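Speaker notes: Gathering grasp examples in homes, snack sorting task
Speaker: Viola Colombo
Slot: 28 minutes, questions after

Slide 1. Title
Say the name of the project once (Paju) and move on. The audience has read the abstract. Thank Birutė Lepik for the session plans and the labeling rules.

Slide 2. What we wanted
A policy that moves packaged snacks between a mat and a basket. Input is the view from the gripper. Output is gripper motion plus finger opening. No fixed arm during recording. People hold the tool, do the task, and the tool records.

Point out that the learner gets no product list. It has to handle a flat packet, a round bun and a narrow bar with the same two fingers. Pause here if anyone wants to ask about the hardware.

Slide 3. Why homes
First round was done at the Clolteto bench. One table, one lamp, gray wall. The policy trained on that data did well at Clolteto and badly in the next building. Do not spend more than a minute on this. Most of the room has had the same result.

Second round: 27 homes, one session each. Same mat and basket rules everywhere, furniture left alone.

Slide 4. The setup

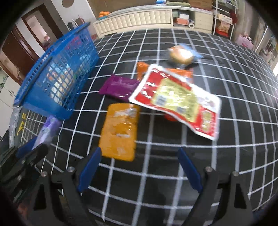
Fig. 1. Gripper view of the grid mat, with snack packets and the blue basket at left.

Talking points:
- The grid is printed on the cloth. The lines curve toward the edges of the view. We train on the curved view and do not correct it.
- Packets are allowed to overlap. The red and white one lies across an orange one. Early instructions said to space everything out, and the resulting policy could not deal with a pile.
- Glossy wrappers are the hard part. Highlights move when the tool moves, and the outline of a crinkled packet is a poor guide to where it can be pinched.
- The basket has holes in the sides, so packaged items show through. The first detector marked these as reachable from the side. Birutė's labeling rule: an item seen only through the basket wall is not a target.
- Background stays in. Cabinet, shelving, doorway. No cropping, no masking.

If asked about the blue finger pads: they stay in view on purpose. Finger opening can be checked against the recorded width.

Slide 5. Session plan
Each home session has a target of 200 demonstrations. One demonstration is one item, from approach to release. Operators change the layout after every 5 items. Changing it after every item was too slow, and with longer blocks people fell into a fixed order, left to right, which the policy copied.

Failed grasps are kept and tagged. A slip followed by a second try is one demonstration with a retry tag. Dropping the item outside the mat ends it.

Slide 6. Two grippers

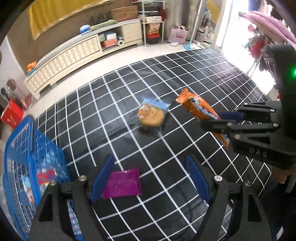
Fig. 2. Second gripper on the orange bar, seen from the first.

Let the room look at this one for a few seconds before talking.

Talking points:
- The view belongs to one tool, and the other tool comes in from the right. It has the orange bar near the lower end. The open fingers at the bottom of the view have a purple packet between them.
- Each recording therefore contains the other tool, and at times a hand. We keep those segments. Removing them left gaps at exactly the points where the two tools had to share space.
- Time alignment between the streams is done in Rollonley. State the limit clearly: alignment drift was the largest single cause of rejected sessions in February.
- The bar lies diagonally. Narrow items at an angle need wrist rotation before closing, and this was the rarest motion in round one. The layout sheet now asks for it.

Slide 7. What did not work
Verbal cues between operators. They produced waiting time, and the policy learned to wait.
Swapping baskets mid-session. Too many relabeling errors.
Fudska's automatic segment cutter, default settings. It cut at finger closing and lost the approach. Fine after adjustment.

Slide 8. Open points
Soft bags are underrepresented. Window light is not controlled or logged beyond morning or afternoon. Left-handed operators are few. We have no good measure of when a home has stopped adding anything new.

Stop on this slide. Leave it up for questions.

Comments (3)

tmarsh_lab
Were the retry tags added by the operator or afterward? In our data the two disagree a lot.

Birutė Lepik
Afterward, by two labelers. The operator only marks the end of a demonstration.

gridsquare
Slide 5 is the useful one for us. Would like to see the layout sheet if it can be shared.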